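The Long Way Back to the Circle

Uchenna Garba throws the discus in a parking lot. It belongs to a closed furniture warehouse on the east side of Skanano, and the concrete circle at one end was poured by her first coach, Charvát, who got permission from the owner and did the work over two weekends. There is no cage. A net hangs between four steel poles, and past it the ground drops off into a field that the city mows when it gets around to it.

She is there most mornings by seven. She throws for an hour, walks down to collect, and throws again. Then she drives to her job at the front desk of a physical therapy clinic, where some of the patients know what she does and most do not.

Two years ago she was out of the sport. A torn tendon in her left knee had kept her out for one full season, and when she came back for the next one her throws were landing well short of where they had been. She entered four meets and finished the last of them without a legal mark. That December she packed her shoes in a box and put the box in her mother's garage.

"I didn't make an announcement," she says. "I just stopped going."

What brought her back was a phone call from Charvát, who needed someone to help with his junior group at the Baltance Track Club. She agreed to one evening a week. She showed the younger throwers how to stand at the back of the circle and how to turn without rushing, and after a month or so she was taking a few throws herself once they had gone home.
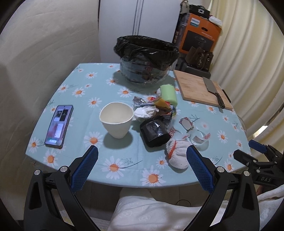 Charvát did not push. He is 71 and has coached throwers for most of his life, and he has a low opinion of comebacks that start with a target distance. For the first winter he did not measure anything. Garba threw standing, without the turn, until the knee stopped swelling afterward. Then they added a half turn, and in the spring the full one.

"He had me throwing into the net so I couldn't see where it went," she says. "I hated it. I kept asking him how far he thought that one was, and he'd say it hit the net."

Her first meet back was a small one at Zirnik, with nine women entered and a crosswind that bothered everybody. She threw 181 feet on her third attempt and fouled the next two. It was good enough for second place and it was farther than anything she had done since the injury.

Money is the harder part. Discus throwers at her level pay their own way, and Garba keeps a list of what it costs. Travel and entry fees came to $3000 last season. She expects $4000 this year, with two longer trips on the calendar. The club covers her coaching — Charvát has never sent anyone a bill — and the clinic lets her trade shifts when a meet runs long.

The juniors still come first on club evenings. There were five of them when she started helping, and there are now twelve, including two sisters who take the bus across town. Garba drives them home when practice goes late.

She opens her season in May 2023, again at Zirnik. Charvát has started measuring her throws, though he writes the numbers in his own notebook and shows her the page at the end of the week. The box is out of the garage. The shoes in it were worn through at the toe, so she bought a new pair and kept the old ones in the trunk for rain.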